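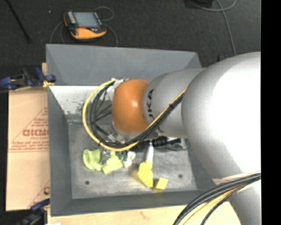
Cell 2, Irnosham: arm and gripper over the bin, yellow and black cables at the wrist.

From: Skusent Cell Safety Office
To: cell-users list
Subject: Re: [cell-users] Unexpected gripper release in Cell 2, Irnosham

Dear all,

The Safety Office has completed its first review of the fault reported below by the Irnosham site. The restriction on Cell 2 remains in force and, until further notice, the measures in this message also apply to the matching cell at the Szilágyi building.

Findings so far

The fault lies in the signal line to the gripper. When the yellow cable was taken off and tested on the bench, one conductor lost contact whenever the cable was bent to one side and recovered when it was straightened. The damage is inside the jacket, and a visual check would not have found it. The black lines that share the route were tested at the same time and passed.

The yellow and black lines are tied together on the link above the wrist and hang in a wide loop beside it. With the wrist turned fully inwards and the arm low in the bin, most of the bending falls at the tie. In ordinary picking this position is seldom reached. In the Kondis mixed-item trial it is reached often, as cloth and small loose items tend to be picked from low down and close to the walls. The cell had run roughly 4000 picks on the present cable when the report was made.

The controller log holds 192 short signal losses for the period of the trial. Nearly all were too brief to stop the arm and were recorded as notices only. No person was required to read them, and we regard this as a failing in our own procedure as much as in the equipment.

The second question was why the gripper opened. On the Kondis gripper settings, a loss of signal may be answered either by holding the last state or by releasing. Cell 2 was set to release. That setting had been chosen for an earlier piece of work in which a trapped hand was the main concern, and it was not looked at again when the bin trial began. We do not propose simply to reverse it. A gripper that holds on after losing its signal carries a risk of its own, and the choice is to be made in the written assessment for each trial.

Measures in force

1. Arm speed in both cells is limited to 70 millimetres per second whenever a person is inside the marked area, including during teaching.

2. No one is to reach into the bin while the arm is above it, whether or not the gripper is holding anything. Items are to be cleared or rearranged only with the arm parked and the stop pressed.

3. The teach pendant is to be kept in the hand of the person at the cell, or on its hook. It is not to be left on the floor, even for short adjustments. Its cords should also be kept clear of the walkway.

4. The clamps holding the bin to the table are to be checked by hand at the start of each session. They played no part in this fault, but a bin that shifts would bring the arm against the wall and pull on the same cables.

5. Signal loss notices are to be read at the end of every session and entered in the cell book. Any entry above zero is to be reported to this office before the cell is used again.

Work outstanding

A replacement cable rated for repeated twisting has been ordered. It will be fitted with a sliding guide in place of the tie on the link, so that the loop can move along the arm. The site is asked not to add further ties in the meantime, nor to shorten the loop, as either would increase the strain at the connector.

We have asked the Szilágyi building to remove and test its own cable before its next session. Results should be sent to this list and not to individual members of the office.

Cell 2 may return to normal speed once the new cable is in place, the assessment has been signed and a full session has been run without a signal loss. We expect this to be in March, subject to delivery.

Skusent Cell Safety Office

Irnosham Site, Cell Operations wrote:

> Dear colleagues,
>
> We wish to report an unexpected release in Cell 2 this morning, shortly after 10.40.
>
> The arm had picked a cloth from the bin and was lifting it clear when the gripper opened without a command. The arm did not stop and went on to the drop point with nothing in the gripper. The cloth fell back into the bin. There was no injury and no damage to the items or the table.
>
> An operator was standing at the side of the table at the time, outside the reach of the arm. Had a heavier item been held, or had the arm been further along its path, the item could have landed outside the bin.
>
> The same thing happened again on a repeat run at low speed, with the wrist turned inwards. We then pressed the stop, locked the cell and put a notice on the controller.
>
> We have not touched the cables or the gripper settings. Please advise whether the yellow cable may be removed for testing, and whether the other site should be told.
>
> Irnosham Site, Cell Operations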